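How a Robot Arm Learns to Set the Table

A robot arm looks a bit like your own arm. It has a part that works like a shoulder, a part that works like an elbow, and a wrist. At the end, where your hand would be, there is a gripper. The one in this story lives in the Wirnik workshop in Natesau, where neighbors share tools and build things together.

Floarea Oprea and Omar Semaan wanted to build a robot that could help in a kitchen. They did not start with a real kitchen. They started with a table, some dishes, and some toy food. Toy food does not rot or drip, and nobody minds if a toy strawberry falls on the floor.

First they bolted the arm down. An arm that reaches far out can pull itself over if its base is loose. Then they plugged in the cables and checked that each joint could turn without pulling a cable tight. This took them four evenings.

What does the arm have to do?

Picking up a banana is easy for you. Your eyes find it, your hand goes there, and your fingers feel when to stop squeezing. You learned this when you were a baby, and you don't think about it anymore.

The robot has to do each part as a separate step:

Find the object.
Move the gripper over to it.
Close the gripper.
Lift, carry, and let go.

If the gripper closes too soon, it grabs air. If it squeezes too hard, a soft thing gets crushed.
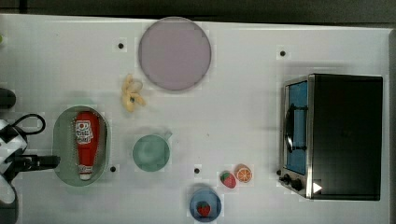
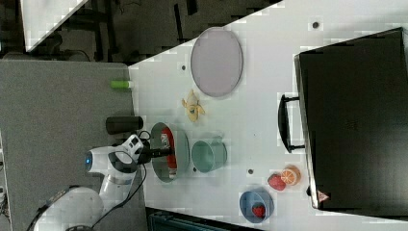

The arm at work on the white table, with toy food and dishes set out. The second picture shows the gripper reaching into a bowl.

Shapes make a big difference. A bottle has long, straight sides, so there are many good places to hold it. A strawberry is small and gets narrow at one end, so it can slip. A plate is flat and lies close to the table, and the gripper has to catch it by the rim. Cups are tricky in their own way – one that is standing up and one that has tipped over need different grips.

Practice, practice

Floarea and Omar move the arm by remote control while a computer saves every move. One try at moving one object is called a run. They have saved 300 runs so far and would like to have 2,000. Later, a computer program will look for patterns in all those runs and use them to move the arm by itself.

Between runs they put the objects in new places. If the banana were always in the same spot, the program might learn only that spot – and then miss a banana that was a little farther away.

Safety rules at the workshop

Keep your hands off the table while the arm is moving.
Tie back long hair.
Know where the red stop button is before you start.
Children may watch, but an adult runs the arm.

Try it at home

Put on a pair of thick mittens and ask a friend for a spoon, a cup, and a grape. Pick them up one at a time using only your thumb and one finger. Then close your eyes and have your friend tell you where to move your hand. Which object was the hardest to pick up? Write it down and try again with the objects in new places.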